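Reviews > Robot Learning > Data Services

Munus Tabletop Pack: a lot of pens for $415

Danang Oei, 2020-07-26

I should say up front that I don't much like buying demonstrations. We have a two-arm bench setup at Tambunan, two people who can record for it, and a stubborn belief that data from somebody else's hands will cost us more in cleanup than it saves. Dimas Halim disagreed, and he controls the card, so we bought the Tabletop Pack from Munus and I got the job of living with it.

The pack costs $415 once, plus $49 a month if you want updates and the labeling tool. You get 70 tasks, all done by people with their bare hands on ordinary furniture and seen from head height. The sales page says it will "teach your robot everyday skills." It won't. It's footage with labels, and the distance between that and an arm that can put a pen together is the whole of my job.

I spent most of my time on the pen assembly group, which is also what we want our own arms to do. It's a fair test. The parts are thin and black, fingers cover half of them, and both hands have something to do.

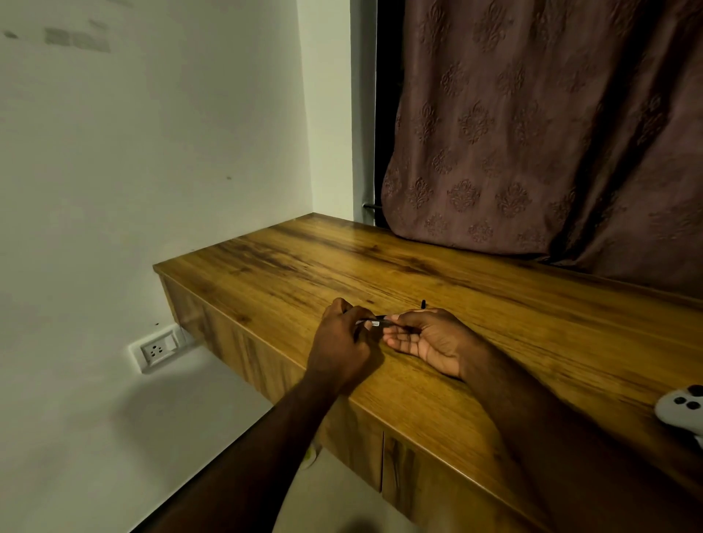
The labels are where my doubts started. Munus splits each task into short steps, and in the tasks with big objects (cups, boxes, folded towels) the splits are sensible. With the pens they get sloppy. "Align" and "insert" swap places depending on who did the labeling, and "regrasp" is sometimes marked and sometimes skipped. I sent 12 bad ones to support and got a polite reply from Kurniawati Kwok, who agreed with most of them and said fixes would come in September. That's a long wait on a monthly fee.

There is also no depth, and no finger tracking. You can buy tracking as an add-on, but the sample file I was sent jumped around whenever one hand passed over the other. For pushing a box across a table I could live with that. For a pen I can't.

What I did like, and I wasn't planning to, is how plain the rooms are. These are real desks with real stuff left on them, shiny wood grain, patterned curtains, scuffed walls. Our own recordings are all on the same gray mat, and our model falls apart when you take the mat away. Mixing in the Munus footage helped our part detector cope with a glossy surface. It did nothing I could measure for the grasping itself.
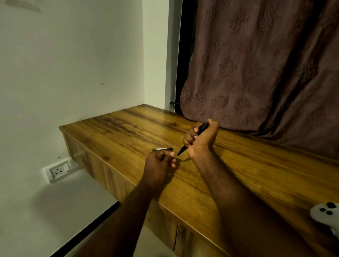

Pen in the right hand, small black part in the left. The tip and the part nearly meet.

Compare it with Grumstead, who sell a smaller set with cleaner labels and a much worse viewer. Grumstead's hands are all in one studio, though, and you can tell. Sutrisno Rondonuwu on our team prefers it anyway and has written his own viewer to get around theirs.

Would I buy Munus again? The one-time pack, maybe, at a lower price, and only for the vision side. I'd skip the subscription until the pen labels are fixed. We canceled ours after the first month, and Dimas is still asking me whether that was too soon.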